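Home Stories Writers Submit About

The Green Thing

Fiction 6 min read Sun 7 July

Okay so the first thing you need to know about the Stiresham Secondary robotics club is that we didn't have a robot. We had one laptop that worked, one laptop that worked if you held the lid at a certain angle, and Mr. Rengifo, who taught woodshop and had been talked into us by the vice-principal in a parking lot.

The second thing is that we were entered in the Castetti Cup anyway, simulation division, because the simulation division cost nothing. You log in, they give you a pretend arm and a pretend table, and your code has to pick up whatever they put on it and set it down somewhere else. Five runs at random, best total wins. First prize was an actual arm, a Tivau, in a box, delivered to your school. I had looked at the web page for that arm so many times that my phone offered it to me when I typed the letter T.

There were four of us. Yesenia Quispe wrote the grasping code and was the only one who really understood it. Cristian did paths, so the arm wouldn't swing through the table like a ghost. Hernán Ríos did "testing", which meant he sat beside Cristian and ate. And I was captain, because in February I'd said "I guess I could be captain" when everybody else was putting their coats on.

"Nidia," Yesenia said, the Thursday before the deadline. "It's doing the thing again."

The thing was the green thing. Most of the practice objects were fine! There was a mug, there was a box, there was a dark ball with gold swirls all over it like somebody's grandmother's Christmas ornament, and we could grab that ball in our sleep. But every so often the simulator handed us this mossy looped object with no name. The file just called it item 619. Cristian thought it was a headband. Mr. Rengifo thought it was a handle off something. Hernán said it was a seaweed croissant and would not discuss it further.

Whatever it was, we dropped it. We dropped it on the way up, we dropped it on the way over, and one time we flung it so hard that it left the world entirely and the score came back as minus 500, which we hadn't known was possible.

"Maybe we just hope we don't get it," I said.

Yesenia gave me a look. She has a very good look, she gets it from her mum, who drives the number 2 bus and can silence the whole back row with it.

"It's a loop," she said. "We keep trying to squish it from the outside like it's a ball. It isn't a ball. You don't squish a purse, Nidia."

So we stayed. Mr. Rengifo phoned all our parents and ordered two pizzas on what I'm pretty sure was his own credit card, and then he went back to sanding a canoe paddle at the far bench. Yesenia took out the whole section that decided where to grab and started it over. Cristian argued with her about angles. They argued in Spanish and then in English and then by just pointing at the screen harder and harder. I drew loops on the back of a permission form, and I'd like it on record that one of my loops was a little bit useful.

It was almost nine when she hit run. She'd put the view down on the gripper, really close, so we could watch the fingers, and she had her hand over her mouth and was stepping it forward a bit at a time with the arrow key.

"Stop," said Cristian. "Stop there. Go back one."

She went back one.
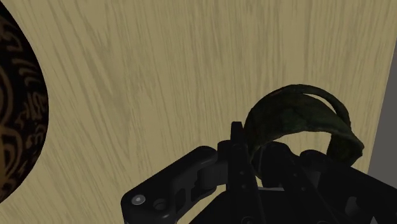 Item 619: a play in one second

Nobody breathed. The green loop was right up there at the top of the gripper, arched over like a cat that wants feeding, with the ball sitting way off to the left minding its own business.

"Is it holding it?" said Hernán. "Or is it just kind of leaning?"

"I can't tell," said Yesenia.

"Can you make it turn around?"

"I don't want to touch anything."

I don't know how long we sat there looking at that one still picture. Long enough for Mr. Rengifo to stop sanding and come over with sawdust in his eyebrows. He bent down and squinted at it for ages.

"Nice grain on that table," he said.

And Yesenia started laughing, and then she couldn't stop, and then I was gone too, and somewhere in the middle of it her elbow came down on the space bar and the whole thing just ran.

Up it went. Over it went. It wobbled once – I grabbed Cristian's sleeve, he still says I tore it, I did not tear it – and then the arm came down and the fingers opened and the green thing was sitting on the other side of the table. The number in the corner rolled over to the highest one we'd ever had.

Hernán yelled so loud that the custodian came.

We submitted that night. On the weekend the results went up and we had 2,194 points, good for fourth. The Bermúdez Academy got the Tivau, and they already had an arm, I've seen it on their website, it's in a glass case. We never even drew item 619. Five runs and not one green thing! We got the mug twice.

I was ready to be sad about it on Monday. I'd planned it on the bus. But when I got to the shop, Yesenia had the good laptop open and the practice table up, and she was dragging the mug off to one side.

"Okay," she said, and shoved a stool at me with her foot. "What if there's two of them?"

14 comments Share Save story

Next story Back to Stories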